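About Verkside

We set up and look after small robot cells that take desktop computers apart and put them back together. That is the whole business. If you were hoping for a page about the future of work, there are plenty of those elsewhere.

Mohammed-Awal Bonsu started Verkside after a long spell repairing office computers by hand, and he still doubts most of what gets said about automation. A robot arm does what its fixtures allow. Give it a tray that sits a hair off and it will press a part into the wrong place all day long, very calmly. So most of our work goes into the dull things – plates, holders, fingers, cables – and into checking them again after somebody has leaned on the table.

Our longest-running job is the memory cell at Nellex. The sales sheet that came with the original setup promised a changeover in 30 minutes. Our first one took 6 hours, and 2 of those went on a cable that snagged whenever the wrist turned. We now write down what a changeover takes on the day and give the customer that number, flattering or otherwise. 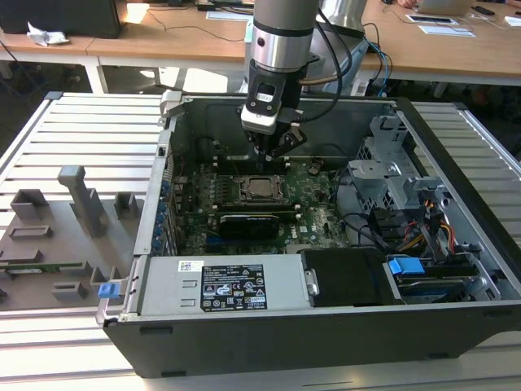 Looking after a cell costs more than people expect. Gripper fingers wear. Holders work loose from the plate. Computer makers move a latch between one model and the next, and a routine that was fine in June needs teaching again. We keep a log for every cell we service, and the one at Nellex has reached 498 entries. Plenty of them just say "re-zeroed the arm." We would be suspicious of a shorter log.

We don't quote for a cell until we have watched the job done by hand. Some jobs should stay that way. Zostside asked us to automate their cable routing, and after a visit we told them to spend the money on better benches – they did, and they still call us for the arm they already had.

Service contracts are handled from our Abubakar workshop. Send us a sample machine, the fixture drawings if you have them, and a list of the faults you have stopped reporting.

Page last updated March 11, 2026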